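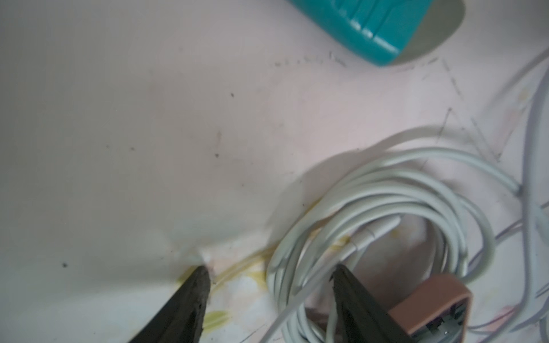
Orkeck Press Office, Communications Team

NITERMONT, 05/11/2022 - Home goods firm Orkeck will open a cable drop-off counter at its Jernden store in December. Shoppers can bring in white or black charging cables they no longer use, coiled or loose, with the connector still on. Staff will test each one and wipe it down. Working cables will be sold for $3 each at the store and at the Bangash branch. The rest go to a recycler. The counter will be open 26 hours a week, and each household may leave up to 17 cables per visit.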